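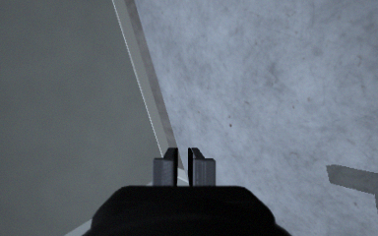
Castier wrist-view kit for edge picking: worth the subscription, or buy the plain license?

Skundmont Community Help > Simulation and Offline Programming > Buying Advice
Posted 04/12/2024

lowbay_tech

I do automation for a small shop that finishes countertop samples and shelf panels. We have one arm with a Pelside two-finger gripper. Right now it only moves parts from a rack to a fixture. The next job is to have it take thin trim strips off the edge of a panel, and I want to work that out offline before I tie up the cell.

I have been using the trial of the Castier kit. For anyone who has not seen it, it is an add-on that gives you a rendered view from the robot's wrist along with a grasp planner and a set of surface materials. The render at the top is from my trial project. Plain grey panel on the left, the stone-type surface from the material set on the right, fingers right over the line where the two meet. The fingers are open a small amount and are not holding anything.

There are two ways to pay. The plain license is a one-time purchase and comes with the viewer and the gripper models. The subscription adds the grasp planner, the full material set and support through Negash, who is the reseller for our area. Negash quoted the subscription at 144 dollars a month. The trial has everything turned on, so I can't easily tell which parts I would miss.

What I need to know before the trial runs out (I have 17 days left on it):

1. Is the rendered wrist view close enough to the real camera that I can set up edge finding on it, or will I be redoing all of that on the machine?

2. Does the planner handle a strip that sits right on a seam? In my project it keeps offering grasps that straddle the panel edge, and I don't know if that is a setting or how it works.

3. Does the plain license let me bring in my own materials? The sales page says "custom surfaces supported" but does not say at which level.

4. With the fingers nearly closed like that, they cover up the part of the edge I care about most. Is there a way to move the virtual camera, or is it fixed to the gripper model?

We would have one user, me. I would be in it heavily for a month or two and after that maybe when a new part comes in. My boss is fine with either one but wants a reason in writing.

Comments on this post

edgeband_ops: Which Pelside fingers, the standard blocks or the long ones?

lowbay_tech: Standard blocks. I picked the closest model in the library and did not change it.

edgeband_ops: OK. Check the pad thickness in the model against your real ones before you trust any clearance number out of it.

3 replies, sorted by votes

edgeband_ops
62 votes, marked as accepted by the original poster

We have had the subscription since last year and I also used the plain license at my previous job, so I can take these in order.

Wrist view. It is good for geometry and poor for lighting. If you match the camera position and the lens settings, edges will land where they should. What it won't give you is glare. Look at how even the light is in your render. There is hardly a shadow in it. A real sealed stone top under shop lights has a bright streak running across it somewhere, and the streak moves when the arm moves. I set up search regions and the approach path in the kit and leave every threshold for the real machine. If you tune contrast thresholds on the render you will throw them out on the first day.

Your render has a light band along the border between the two surfaces. That is a strong line and any edge finder will grab it. Find out if your real panels show anything like it. Ours have a dull edge with no highlight, and the first program I wrote locked onto the wrong line for that reason. You can change the edge look under the panel's material, in the tab called Rim. Set it to match the worst panel in your stack.

Seam grasps. It is a setting. The planner treats touching panels as one body unless you tell it they are separate. Go to the project tree, select both panels, and turn off Merge Contacts. Then give the strip its own body and mark it as the only graspable item. After that the planner stops offering grasps on the panel edge. It also runs faster. One of my projects had it on for weeks and I thought the planner was just bad.

Also raise the minimum approach clearance. The default is too small for block fingers. I use 15 mm on the open side and check the other side by hand.

Custom materials. The plain license lets you import an image and apply it as a flat texture. It does not let you set roughness, the rim look, or the random variation. For your use the flat texture is probably enough for path work. If you wanted to train a detector on rendered views you would need the full set.

Camera. It is fixed to the gripper model by default, but you can detach it. Right click the camera under the tool, pick Unlock Mount, and enter your own offset. This works on both license levels. Use the measured offset from your real bracket. If your bracket puts the camera straight behind the fingers you will have the same blocked view on the real arm, and the fix for that is a different bracket or taking the picture from a standoff position before you move in. We do the second. The arm stops above the edge with the fingers wide, takes its picture, then goes down without looking again.

What I would buy: take the subscription for the two heavy months, then let it lapse and buy the plain license. Projects made under the subscription still open in the plain version. Planner results are kept as fixed waypoints, so you can run them and edit them but can't recompute. Get Negash to confirm this in an email before you pay, because the terms changed once while we were customers.

For your boss, the reason is that the planner is only useful while you are making new grasps.

Comments on this reply

lowbay_tech: Turned off Merge Contacts and the straddling grasps are gone. I did not know about the Rim tab. Our panels are dull on the edge too, so I have some rework to do. Will write to Negash about the lapse terms.

edgeband_ops: Good. Save a copy of the project before you change the rim. Older builds did not undo it properly.

secondshift_cell
17 votes

I will give the other side. We tried the kit on a seam job and dropped it.

The software did what it said. Our trouble was that the job was small enough to teach by hand. One strip size, one panel, one fixture. I spent more time measuring the fixture and drawing it in the kit than I would have spent jogging the arm. If you have only one or two strip lengths, think about that first. Take the cell for an afternoon and teach the points.

Where I would use it is if you have a lot of panel sizes or if you can't get time on the machine. The original post says tying up the cell is a problem, so maybe that decides it.

Two more things from our trial.

The finger models are clean rectangular blocks with a thin dark pad on the inside. Our real pads were worn and one sat lower than the other. At a narrow opening like the one in the render, a small difference in the pads matters. We had a path that cleared in the kit and rubbed on the machine. Measure the opening at the tips and also down at the base.

Clear out stray objects. There is something flat and grey sticking in at the right side of that picture. I can't tell if it is a bar or a plate or what. If it is part of your fixture, fine. If it came in with a template, delete it or mark it as ignored. The planner plans around everything in the project, including things you forgot about, and you can end up with a strange approach angle and no message telling you why.

Support through Negash was OK. They answered by email and it took a day or two. They know the Castier side well and the Pelside side less well. Gripper questions got passed along and came back slower.

Comments on this reply

lowbay_tech: We have a lot of panel sizes, which is why I started looking. The grey piece came with the bench template. I had not noticed it was being counted. Marked as ignored now.

secondshift_cell: Rerun the planner after you do that. It keeps the old paths until you tell it to recompute.

palletjack_reader

just get the plain one. subscriptions are a waste. we never pay monthly for anything here

there is a free viewer from somebody that does the same thing, don't remember the name, you could search for it

Comments on this reply

edgeband_ops: The plain one has no planner, and he asked about the planner.

palletjack_reader: ok but you can do the grasps by hand in it

edgeband_ops: You can, yes. It is slow with many sizes but it works.

Update from lowbay_tech

Negash wrote back. They confirmed that projects made under the subscription open in the plain license with the waypoints fixed, same as described in the accepted reply. They also said the months don't have to be back to back -- you can restart the subscription later at whatever the price is then. Material settings made in the full set are kept for viewing but are locked in the plain version.

I measured our pads and one is more worn than the other, so new pads are on order before I test anything on the arm. I am going with two months of the subscription and then the plain license. I unlocked the camera mount and put in our bracket offset, and the fingers still cover the edge, so I will be taking the picture from a standoff as suggested.

If anyone has a bracket drawing for the Pelside that puts the camera off to one side, please post it in the hardware section and link it here.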